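오랜만에 좀 길게 써 볼게요. 요즘 뭐 하고 지내냐고 물어보신 분이 계셔서요. 인식이랑 파지 계획 쪽 소프트웨어를 만지고 있는데, 한 달 가까이 바구니 때문에 씨름하는 중입니다. 네, 바구니요. 집에 하나쯤 있는 그 엮은 바구니.

저희 팀이 만드는 도구 이름이 Kundard인데, 깊이 영상이랑 컬러 영상을 받아서 물체를 나누고, 어디를 잡을지 후보를 뽑고, 그걸 플래너한테 넘겨주는 파이프라인이에요. 상자나 컵, 병 같은 건 이제 제법 잘합니다. 그래서 다들 다음은 겹쳐 놓은 물체를 하나씩 떼어 내는 작업이지, 하고 쉽게 정했어요. 저도 그때는 고개를 끄덕였고요.

겹친 물체를 떼어 낸다는 게 사람한테는 정말 별일이 아니잖아요. 위에 있는 걸 잡고 들면 끝이니까요. 그런데 소프트웨어 입장에서는 먼저 "위에 있는 것"이 어디서 끝나고 "아래에 있는 것"이 어디서 시작하는지를 알아야 해요. 그 경계를 찾는 데서 벌써 하루가 다 갑니다.

첫 번째 골칫거리는 깊이값이었어요. 엮은 바구니는 벽에 구멍이 있죠. 센서가 어떤 픽셀에서는 가닥을 보고, 바로 옆 픽셀에서는 구멍 너머를 봅니다. 그래서 벽 하나가 포인트 클라우드에서는 벽이 되었다가 먼지가 되었다가 해요. 평면 맞추기를 돌리면 가닥 위의 점과 뒤쪽 점을 적당히 섞어서, 실제로는 아무것도 없는 허공에 평면을 하나 세워 줍니다. 참 친절하기도 하죠 ㅎㅎ

처음에는 제가 욕심을 내서 구멍을 다 메워 버렸어요. 모폴로지 연산으로 쓱 닫아 주면 벽이 매끈해지니까 보기에는 아주 그럴듯하거든요. 그런데 그렇게 하니까 위아래 바구니 테두리 사이의 틈까지 같이 메워지더라고요. 두 개가 사이좋게 한 덩어리가 되어 버린 거예요. 플래너는 그 한 덩어리를 통째로 들겠다고 하고요. 플래너 탓을 할 수가 없죠. 받은 대로 했을 뿐인데.

수토모, 아니 Sutrisno Ong 님(이름을 또 틀릴 뻔했네요, 죄송합니다)이 그때 로그를 같이 봐 주셨어요. 한참 보시더니 "벽을 믿지 말고 테두리를 믿으세요" 하시더라고요. 테두리는 굵게 꼬아서 마감하니까 깊이값이 꽤 촘촘하게 나온다는 거죠. 듣고 보니 너무 당연해서 좀 민망했습니다.

그래서 방향을 바꿨어요. 벽은 대충 있는 셈 치고, 테두리 후보를 먼저 찾습니다. 닫힌 고리 모양의 곡선을 맞추고, 그 고리가 몇 개인지, 어느 쪽이 더 높은지를 봐요. 모서리가 둥글고 앞쪽이 살짝 휘어 있어도 괜찮게 사각형 템플릿은 버리고 스플라인으로 갔습니다. 각진 사각형으로 맞추면 휘어 있는 변에서 오차가 커져서, 손가락이 들어갈 자리를 엉뚱한 데에 잡아 버리거든요.

요즘 제일 자주 들여다보는 배치가 이거예요.

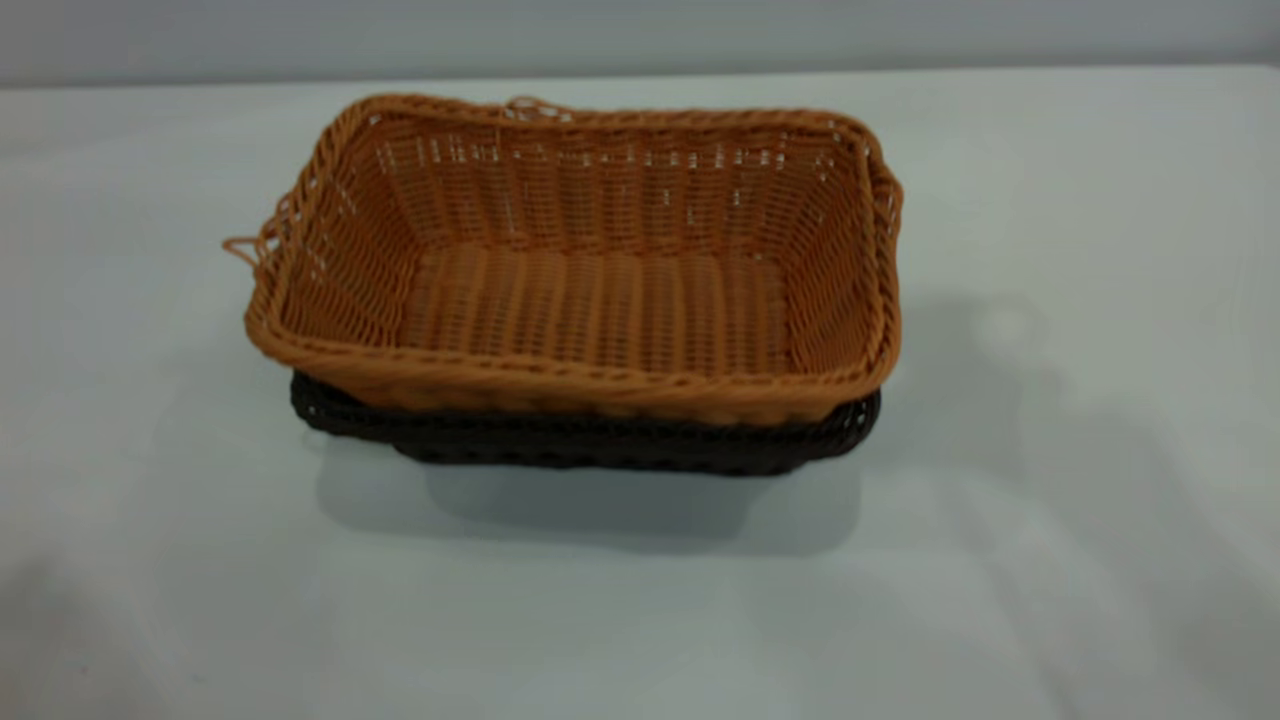

주황색 바구니가 짙은 갈색 바구니 안에 포개져 있는 상태. 위쪽 테두리 뒤편에 삐죽 올라온 가닥이 오늘의 주인공입니다.

저 가닥 보이시죠? 뒤쪽 테두리 가운데에 하나, 왼쪽에도 갈고리처럼 말린 게 하나 더 있어요. 사람 눈에는 그냥 삐져나온 가닥인데, 제 코드의 첫 버전은 뒤쪽 것을 테두리의 최고점으로 골랐습니다. 최고점을 기준으로 접근 높이를 정하게 해 놨으니 손이 테두리보다 한참 위에서 닫히는 계획이 나왔어요. 시뮬레이터에서 허공을 꼭 쥐고 의기양양하게 올라가는 모습이 좀 귀엽기는 했는데, 웃을 일은 아니었고요.

최고점 대신 스플라인을 따라가며 높이의 중앙값을 쓰도록 고쳤더니 그 문제는 조용해졌어요. 한 줄 고친 건데 그 한 줄을 찾느라 이틀을 썼습니다. 이틀 동안 저는 캘리브레이션을 의심하고, 드라이버를 의심하고, 나중에는 제 시력까지 의심했어요.

왼쪽 가닥은 조금 더 까다로웠어요. 바깥으로 튀어나와 있으니까 분할 마스크가 거기서 길쭉한 혹을 하나 달고 나옵니다. 그러면 충돌 검사에서 쓰는 볼록 껍질이 그 혹까지 감싸느라 왼쪽으로 쑥 늘어나고, 플래너는 왼쪽에서 접근하는 길이 전부 막혔다고 판단해요. 가느다란 가닥 하나가 한쪽 면을 통째로 닫아 버리는 셈이죠. 지금은 마스크에서 폭이 8픽셀보다 얇은 돌기를 따로 떼어서 "부드러운 장애물"이라는 꼬리표를 붙여요. 스쳐도 되지만 일부러 잡지는 말라는 뜻입니다.

이 꼬리표 때문에 Suryani Osman 님이랑 꽤 오래 이야기했어요. 수리아니 님은 계획 쪽 담당이신데, 장애물은 있거나 없거나 둘 중 하나여야 마음이 편하다고 하시거든요. 충분히 이해가 가요. 중간 값이 들어오기 시작하면 비용 함수가 금방 지저분해지니까요. 결국 그분이 가중치 항을 하나 열어 주시고, 저는 그 값을 절대로 몰래 바꾸지 않겠다고 약속하는 걸로 마무리했습니다. 약속은 아직 지키고 있어요.

색 이야기도 잠깐 할게요. 주황색이랑 짙은 갈색이면 색으로 나누면 되지 않냐고 물어보시는 분이 꼭 계세요. 이 배치에서는 됩니다. 아주 잘 돼요. 그래서 더 조심하고 있어요. 색으로 나누는 데 익숙해진 모델은 똑같은 색 두 개를 포개 놓는 순간 아무것도 모르는 얼굴을 하거든요. 그래서 평가할 때 컬러 입력을 흑백으로 바꾼 버전을 꼭 같이 돌립니다. 점수 차이가 크면 모델이 색에 기대고 있었다는 거니까, 그날은 자랑을 안 하기로 했어요.

어두운 쪽은 또 다른 고민이 있습니다. 짙은 색 가닥은 그늘진 데서 거의 검정에 가까워지는데, 저희 센서는 그런 데서 깊이값을 자주 비워 놔요. 게다가 바닥 앞쪽으로 부드럽게 퍼지는 그림자까지 있으면, 어디까지가 아래 바구니고 어디부터가 그림자인지 분할 모델이 슬금슬금 헷갈려 합니다. 테이블 평면을 먼저 빼고 남은 높이로 한 번 더 거르니까 그림자는 대부분 떨어져 나갔어요. 그림자는 높이가 없잖아요. 이런 단순한 게 먹힐 때 기분이 참 좋습니다.

숫자 궁금하신 분들 계실 것 같아서요. 겹친 바구니만 모은 평가 세트가 200장인데, 위아래를 제대로 나눈 게 지금 167장입니다. 테두리 방식으로 바꾸기 전 숫자는... 예의상 안 적을게요. 나머지 중에는 테두리 두 개가 거의 붙어 있어서 고리가 하나로만 잡히는 경우가 제일 많아요. 여기는 아직 뾰족한 수가 없습니다.

후보로 생각하는 건 있어요. 확신이 없으면 살짝만 들어 올려서 다시 보는 거예요. 조금 들었을 때 같이 움직이는 점이랑 가만히 있는 점을 나누면 경계가 저절로 나오니까요. 문제는 이게 인식만의 일이 아니게 된다는 점이에요. 인식이 플래너한테 "미안한데 조금만 들어 볼래?" 하고 부탁하는 통로가 있어야 하는데, 지금 구조는 한 방향으로만 흘러갑니다. 메시지 정의부터 손대야 해서 다들 한숨을 한 번씩 쉬었어요.

도구 쪽에서 하나만 추천하자면, 재생 뷰어를 꼭 일찍 만드세요. 저희는 내부에서 Clasico라고 부르는 걸 쓰는데, 입력 영상, 마스크, 맞춘 테두리, 고른 파지 자세를 한 화면에 겹쳐서 앞뒤로 돌려 볼 수 있어요. 아까 그 최고점 버그도 결국 이걸로 잡았습니다. 숫자만 볼 때는 전혀 안 보이다가, 뷰어를 켜니까 파지 자세가 가닥 끝에 얌전히 올라앉아 있더라고요. 보자마자 소리를 질러서 옆자리에 사과했어요.

아, 그리고 로그에 설정값을 같이 저장하는 것도요! 제가 이걸 안 해서 잘 나온 결과 하나를 영영 재현을 못 하고 있습니다. 분명히 잘 됐는데, 어떤 임계값으로 돌렸는지 저도 모르고 터미널도 모르고... 지금은 실행할 때마다 설정 파일 전체랑 커밋 해시가 결과 폴더에 자동으로 들어가요. 용량은 조금 먹지만 마음이 평화롭습니다.

이번 주에 할 일은 고리가 하나로 잡히는 실패 사례를 따로 모아서 높이 분포를 그려 보는 거예요. 붙어 있어도 굵기가 유난히 두꺼우면 두 개일 수 있겠다 싶어서요. 수트리스노 님은 별로 기대를 안 하시는 눈치인데, 그래도 그려는 보려고요. 그리는 데 돈 드는 것도 아니고.

혹시 엮은 물건이나 망처럼 구멍 난 물체의 깊이값을 다뤄 보신 분 계시면 답글로 꼭 좀 알려 주세요. 어떤 필터를 쓰셨는지, 아니면 깊이를 아예 포기하고 컬러만으로 가셨는지도 궁금해요. 논문 링크도 좋고 실패담은 더 좋습니다. 저는 고리 그림 몇 장 더 뽑아 보고 결과 나오면 이 아래에 이어서 적을게요.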